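Ikasum Community Help › Home and play › Toys and storage

Baseplate slides and towers fall over on a smooth table top

Posted by Anas El Khatib

I have a box of Duplo that came to us second-hand, plus one large green baseplate. It gets used on a table with a dark marble-patterned top. The top is smooth and easy to wipe, so I would like to keep it, but anything taller than a few bricks is a problem. The baseplate moves when you press a brick down on it, and if you press off-centre the top of the tower goes over and takes the rest with it.

The bricks are the ordinary mix, mainly 2x2 and 2x4, in red, blue, lime green, magenta and a bit of teal. None of them is cracked that I can find. Some grip much harder than others and I don't know if that is age or dirt.

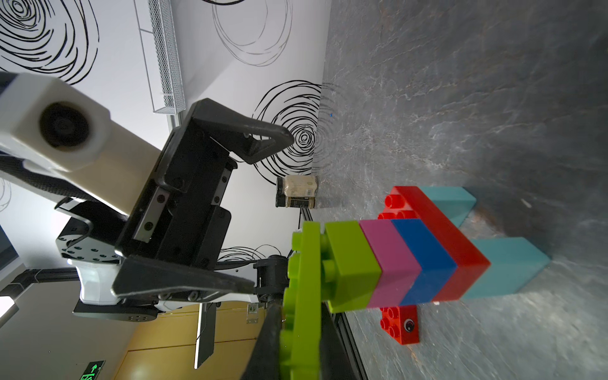

Building order makes a difference, I know that much. What I can't work out is how far a long brick can stick out before the whole lot becomes too easy to tip. I tend to go lime green at the bottom, then magenta, then blue, and put the long red one across the top so that it overhangs. It holds if left alone. Add one more brick on the end of the red and it starts to go. I could make a wider base, but then I run out of 2x4s quickly, and I would like to keep the towers narrow if there is a way.

So there are really two things I want to know:

How do I stop the baseplate sliding without gluing it down? The table has to be cleared for other things.

Is there a sensible rule for overhangs?

I have tried a folded tea towel under the plate. It was worse, the plate rocked. I also tried building straight on the table with no plate, starting from a few loose bricks, and that works for low shapes only. The toy toaster and its bread live on the same table, at the edge, so I can't cover the whole top with a mat either.

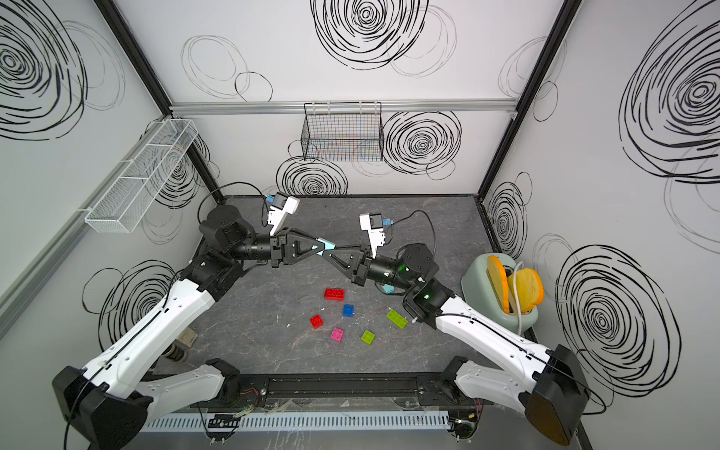
Leandro Cabral

A tea towel is too thick and too soft. Use the thin rubbery mesh sold for lining drawers. Cut it slightly smaller than the baseplate so no edge shows, and wipe the table and the underside of the plate first — dust stops it gripping. It peels off when you want the table back.

I used the Plustska one, which comes on a roll. The supermarket kind did the same job.

For overhangs, I go by studs. A 2x4 on top of a 2x2 should be held by at least two rows of studs, so half the long brick is on and half is off. That is fine on its own. If you want to add to the end that sticks out, put something of the same size on the other end as well. With all the weight on one side, the lowest joint comes apart first, or the whole plate lifts if it is a small one.

Also check that the bottom brick is pushed fully down. Run a fingernail round the join. If it catches on one side, the brick is sitting at a slant, and by the fifth brick up you will see it leaning.

Comment by Anas El Khatib

Thanks. I had some liner in a kitchen drawer, so I cut a piece from that and the plate stays put now. I had been blaming the tower when most of it was the plate.

The fingernail check was useful too. Several bricks were not going down the whole way, so I took everything off the plate and went through them one at a time on the bare table, pressing each 2x2 on to a 2x4 and pulling it off again. 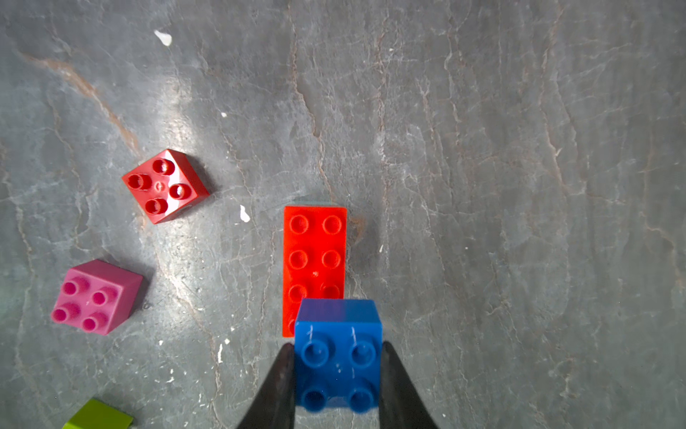 There were 28 bricks to get through and 3 of them were slack. They go on, but they come off again if you lift the one above. I have put those aside for the top layer, where it doesn't matter. The very tight ones I washed and they are a little better. Scratches don't seem to have anything to do with it, as a couple of the most marked bricks grip perfectly well.

One thing still bothers me. If I hold a tower by the middle to move it, it always separates lower down. Should I be lifting from the bottom brick?

Comment by Leandro Cabral

Bottom brick, or move the whole baseplate. Never the middle.

Comment by Anas El Khatib

All right. I've been leaving the flat lime green ones out to one side as spares for the base, and a single tall teal one to finish with. Two lime 2x4s side by side under the tower gives a four by four footing, and that seems to be enough for the height I want. I have also stopped building near the toaster.

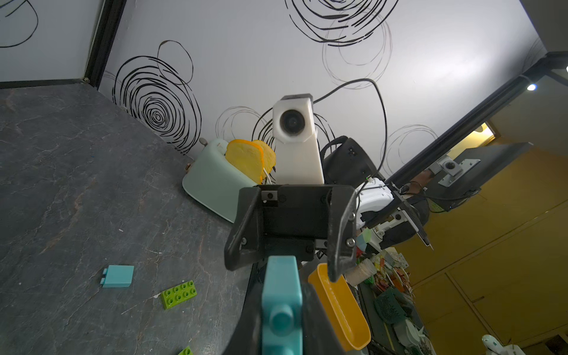
More answers

Soledad Lagos

Just clamp it.

Mitsuko Koyama

I wouldn't clamp a baseplate. They are thin and they bow in the middle when the edges are held down, and then the bricks in the centre don't seat. The drawer liner is the better answer.

On washing: warm water, a drop of washing-up liquid and an old toothbrush for the insides of the tubes. Shake the water out and leave them open side down on a towel overnight. I did a batch that had been in a loft and the stiffness was nearly all old grime. Don't put them in the dishwasher. Mine came out slightly out of shape, and a brick that has warped will never sit level again. Keep them off radiators as well.

For slack bricks I don't know of any repair. I have seen people suggest tape on the studs. It works for an hour or so and leaves a sticky mess. Use them at the top as you are doing, or stand them loose round the bottom as walls.

If you want narrow and tall, alternate the direction of the 2x4s. One pointing away from you, the next one across it, and so on up. It uses more long bricks than a plain stack of 2x2s, but each one overhangs evenly on both sides and it leans far less.

Comment by Graciela Echeverría

Does the liner mark the table if you leave it down? Mine is a stone-effect top as well, from Hoarau.

Comment by Mitsuko Koyama

I lift mine once a week and haven't had a mark. I would test a small piece in a corner first.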